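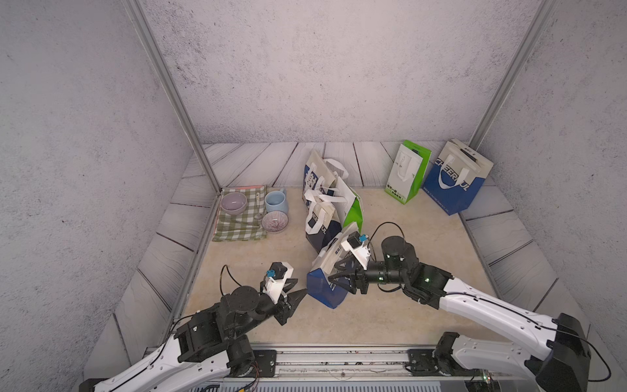 Two-arm cell with shopping bags and tableware on the floor.

Bag handling cell: buying and budget questions

Ritva Saarinen looks after equipment spending at Oltum. These are the questions that keep landing in her inbox from the Bamdale and Cemville sites. Last edited in March.

Do we need two arms?
Maybe. A stiff box can be picked up with one. A paper or cloth bag folds away from you when you grab it, and a second gripper gives you something to pull against. Ask the seller to run your bags with one arm first, then with two, and compare. If they only want to show you two, ask why.

Is the arm the main cost?
No, and be wary of any quote that makes it look that way. Fingers, cameras, cables, the rail, the enclosure and somebody's time all belong on the same sheet. Fairclough's first quote to us left out the enclosure. Their second put it in and called it an option.

Should we pay extra for wrist cameras?
I would, grudgingly. An overhead camera won't see much once the gripper is buried in cloth. But get sample pictures taken with your own material before you sign, because a lot of what comes back is blurry folds.
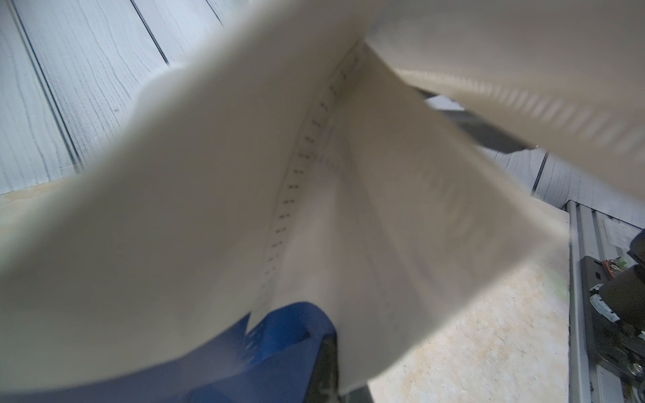

Wrist camera view: stitched off-white fabric between the gripper fingers.

How many test runs should we ask for?
We ask for 50 per bag type, with every run logged, including the bad ones. A vendor who hands over a highlight video has told you very little. Liam Entwistle wanted 1,000 runs at Cemville, and the budget didn't stretch to that.

Can we test with one kind of bag to save money?

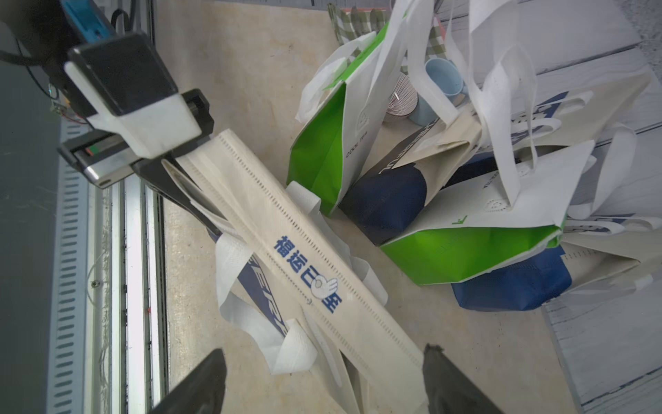 You can, and then you'll own a machine that has been shown to handle one kind of bag. Mix stiff with floppy, folded with open, and let them lie against each other. Pack your own samples and ship them - don't accept the vendor's.

What about spare fingers and cables?
Budget for both from day one. I have yet to see a maintenance estimate that wasn't cheerful. Put 40 hours of technician time in the first-year plan and see what's left.

Is leasing safer?
Sometimes. Read the return terms, then read what counts as wear.

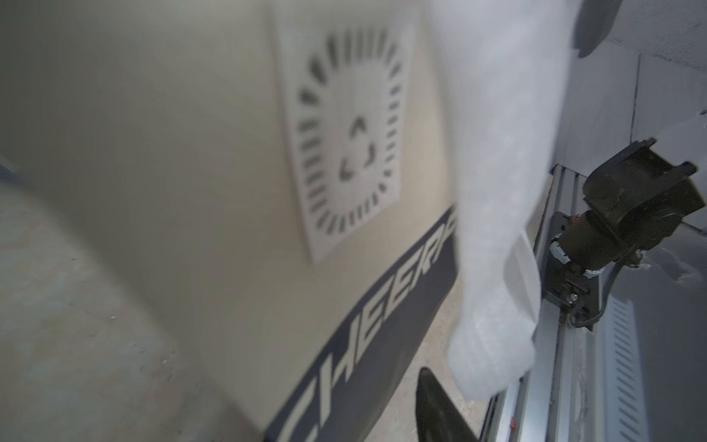

Lettered panel and hanging white material, with the other arm's wrist at right.

Who signs off?
Site lead first, then Ritva. Send the full quote with the run log attached.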